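About Plovida

We teach robot arms by steering them. A person takes the controls, pushes the part where it should go, and the arm's moves are saved so that a program can learn from them later. 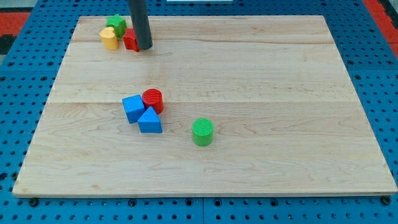
Kwaku Wumbei told us at our first open house that pushing blocks proves nothing about a factory, and that he would rather see one dull job done for a whole shift. We agree with more of that than our sales page used to let on.

Blocks on a board are where every new operator starts with us. Stars, cubes and cylinders all slide differently, and a rod with a rounded tip can't grab anything, so you find out fast who is patient. Whether the arm learns much from it is a separate matter. In February we went back through 810 recorded runs and threw out over 800 minutes of them – mostly people backing up and trying again. Some of us think those were the useful parts. The argument is still open.

Plovida has seven people in a rented unit in Stokton. Edit Orbán runs training. Korkor Laryea checks the recordings and has the last word on what gets kept. Bernice Quansah handles visits.

We don't promise that a robot taught by hand will save you money. Two of our customers went back to doing the job themselves, and we'll give you their numbers if you ask. Visits are on Thursday afternoons. Bring the part you want moved and expect to do some of the steering yourself.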